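Last updated: April 25, 2022
Search this site Go

Packing bench: sachets and pouches

These are notes from the portion-pack end of the Negi kitchen, which sends out cold meal boxes with the sauces, dressings and condiments packed separately. The page covers the flexible packs only. Rigid tubs and lids have their own page. Bench layout and carton specs were drawn up by Dinesh Agarwal and have been revised in April to suit the longer pouches.

The working rule for the bench is simple. Every pouch is laid flat on the table before it goes into a box, face up, and it is handled by the panel above the print wherever the shape allows. Filled corners are left alone. Most of the leaks we have traced started at a corner seal that had been pinched or folded during packing, and very few started in the long side seals.

Stock arrives in two forms. Small sachets come loose in cartons of 3,000 from Zunell, and the larger pouches come in inner bags, packed on their sides. Cartons are opened along the tape line with a guarded cutter set to 5 mm. A deeper blade goes through the liner and into the first layer of product, and the whole layer then has to be written off. Carton colour is no guide to contents -- read the label. 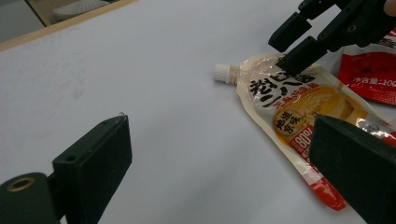 Translucent packs are the easier ones to check, as the fill can be judged against the film without tilting the pack to the light. Opaque foil has to be checked by weight. The sauce pouch on the white table is lying on the diagonal, and it's held on its upper area, just above the lettering, so the print stays readable. Scuffs on the tabletop itself are tolerated provided they can't be felt with a fingertip. A raised burr is a different matter and the surface is taken out of service until it has been rubbed back.

Orientation in the box

Pouches go in last, on top of the grain layer, with the tear notch toward the hinge of the lid. Two pouches in one box are laid head to tail so the thick ends don't stack. If the lid bows, the pouches are overlapping and the box is repacked.

Table surface

Wiped down between product changes with Korkex neutral cleaner, diluted to the label rate, then dried with a lint-free cloth. Residual moisture under a pouch makes the film grip the surface, and the pack is then dragged instead of lifted. Dragging is the main cause of scratched print. Smudges that survive the wipe are usually adhesive from carton labels and come off with a second pass.

Batch records

The batch code is copied to the run sheet before the first pouch of a carton is packed. Sheet 523 is the current form for sauces; older sheets don't have the column for film type and should be recycled. One line per carton, including part cartons.

Part cartons

Folded closed, clipped and returned to the lower shelf with the open date facing out. Part cartons are used before a new one is opened, even where this means a change of carton in the middle of a run.

Storage

Ambient, out of direct sun, off the floor. Bays are rated to 4,000 sachets each when the cartons are stacked no higher than the shelf lip -- the Promitz racking will take more weight than that, but the bottom cartons crush at the corners and the sachets inside come out creased. Creased sachets are packed first if the seals are sound and discarded if there is any whitening along the fold.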